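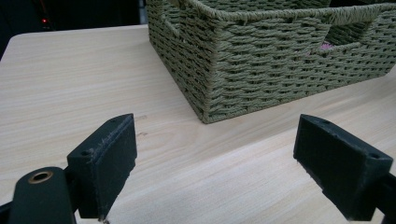 The green basket, back on the table where it always ends up.

Okay, so I have a basket problem. I went to the Mercado on Kandbridge for tomatoes and came home with a woven basket. No tomatoes!

In my defense, look at that green. Sort of sage, sort of olive, depending on what time of day I walk past it. It has the ribbed rows I love, a nice thick braid along the rim, and cut-out handles you can get your whole hand through. It was 26 dollars and I didn't even try to haggle (my friend Adoración Salcedo would be ashamed of me).

The plan was mittens and scarves by the front door. Then it was going to be yarn. Right now it's the everything basket, which means whatever is lying around the table at suppertime gets tossed in so we can eat. I dump it out every couple of weeks and find my good scissors.

If you get one, dust it with a dry paintbrush. The bristles get down between the rows, and a cloth just snags and makes you mad.

Anyway, I want to do a basket swap in June at my place on Poltemmont. Bring two, take two home. Everett Thibodeaux has already promised me 13 from his attic, so there will be plenty even if you come empty-handed. Write back if you're in, and tell me what you keep in yours!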